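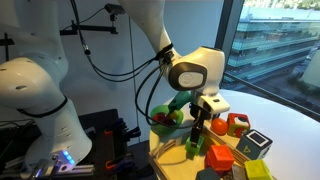
Most bad grasps in a small home workshop come from the perception settings, and they can be fixed before you touch the motion code. Start with the segmentation mask. On a light wooden tray with a green block under the fingers and a green bowl toward the back, a color threshold alone will sometimes merge the two into one target. Add a depth cut at tray height and a maximum object width, and the bowl drops out of the list.

These tips are for a bench arm with a two-finger gripper and an overhead or wall camera. I run Tostitix for planning and keep my settings in plain text files. Menu names will differ in other packages.

## Before you start the software

- Wipe the camera lens with a dry microfiber cloth. Kitchen towels leave lint.
- Turn off auto white balance and auto exposure. Set both by hand with the room lights on.
- If the table is near a window, do your color calibration twice, once at midday and once after dark, and save 2 profiles. In February I switch to the evening one at 4:30.
- Check that slack in the cables is in the collision model. A fat cylinder around the wrist is good enough.

## Setting the table plane

Clear the tray and capture a depth image of the bare surface. Fit the plane to that, and save it. Don't refit it with objects out, or the plane will tilt toward the tallest one.

If the tray has raised edges, model them as thin boxes. Without them the planner will happily run a fingertip through the rim on its way to anything in the corner. I set mine 3 mm taller than they measure and haven't chipped one in months.

## Picking blocks and balls

Blocks: approach straight down, fingers aligned to the two nearest parallel faces. If the pose estimate flips between two answers, average over several captures and throw out the odd ones.

Balls: close slowly and go lower than you think. The center of the fingertips should be at or just under the widest part. Set the tray friction value higher in simulation than the default, or every simulated ball will roll off and you'll waste an evening tuning the wrong thing.

Patterned faces: printed or embossed sides can confuse a feature matcher that was trained on plain cubes. Take a few reference shots of each side and label them.

## Two arms over one table

Give each arm its own zone and a shared strip in the middle. Only one arm can hold the lock on the strip. Ailsa Baird at Vasmont put me on to this, and it replaced a page of timing rules that never worked well. Release the lock when the wrist has cleared the strip – when the gripper opens is too early.

Park the idle arm in a pose the camera can see past. Run one detection with it parked and compare against one with it out of view. If the object list changes, move the parking pose.

## Logs

Save the depth image, the mask and the chosen grasp for every failure. Skip the successes unless you have the disk space. My folder is at 2,433 files, and the ones I open again are nearly all failures.

Name files by settings version first, then time. When I went from version 16 to 17 the grasp score changed scale, and mixed logs would have been useless.

## Stains and storage

Rubber fingertips pick up wood dust and start to slip. Clean them with dish soap and warm water, let them dry, and rerun the grip force test. Keep spare tips in a lidded jar, out of the sun.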